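Conari Countertop Care Kit
For marble, marbled surfaces and other stone that people insist on putting lemons on
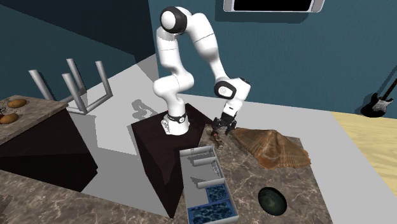

Brown marbled countertop.

Stone has been sitting in the ground for a very long time without incident, and then someone installs it in a kitchen and sets down a glass of red wine. The Conari kit is for the years after that.

You get one bottle of daily cleaner, one bottle of sealer, a tub of polishing paste and two cloths. The gray cloth is for cleaning and the cream one is for buffing. If you mix them up, wash both and start over. We have all done it, Luuk Leemans more than most, and he wrote the instructions.

What's in the box
Daily cleaner, pH neutral, 437 ml
Penetrating sealer, one bottle
Polishing paste, one tub
Gray cleaning cloth
Cream buffing cloth
Folded instruction sheet, which opens to a size nobody's drawer was built for

Using the sealer
Clean the counter and let it dry overnight. Wipe the sealer on with a folded cloth (an old T-shirt will do, provided you have stopped hoping to fit into it). Leave it for 13 minutes, then buff off everything still on the surface. Don't leave it longer to get your money's worth. Sealer left to dry on top turns into a haze, and you'll spend the evening taking it off again with more sealer.

Wait a day before putting anything wet down. One bottle covers up to 37 square feet, so most kitchens will have some left for the windowsill.

How do I know it needs doing?
Drip a little water near the sink and go make coffee. If there's a dark patch under the drop when you come back, the stone is drinking. If the water is still sitting up in a bead, put the bottle away and enjoy your coffee.

Will it get rid of the ring by the stove?
Depends on the ring. A dull, pale one is usually an etch, where acid has eaten the polish, and the paste will take out a light one with patience and a sore elbow. A dark one is a stain and has gone in deeper. For that you want the Flamov poultice, sold separately, which looks like pancake batter and should be kept away from anyone making pancakes.

Please don't use on
Laminate, wood, or anything with a honed finish you're fond of. The paste will give a honed counter one shiny spot, and your eye will go to it every morning.

Customer notes
"Bought it for the island, ended up doing the bathroom too. Smells faintly of oranges. Lid on the paste is a nuisance." Kulap Paisan

"Does what it says. My wife noticed, so I've been asked to do her mother's." Rawiri Costigan

The lid has been changed. Boxes with the green sticker have the new one, which opens.

Ordering
Kits ship from our Sovville warehouse on weekdays. The next batch of sealer arrives Sat 16 February, and backorders go out first. Refill bottles are sold singly. Unopened kits can come back within 9 weeks. Opened ones are yours, along with the instruction sheet.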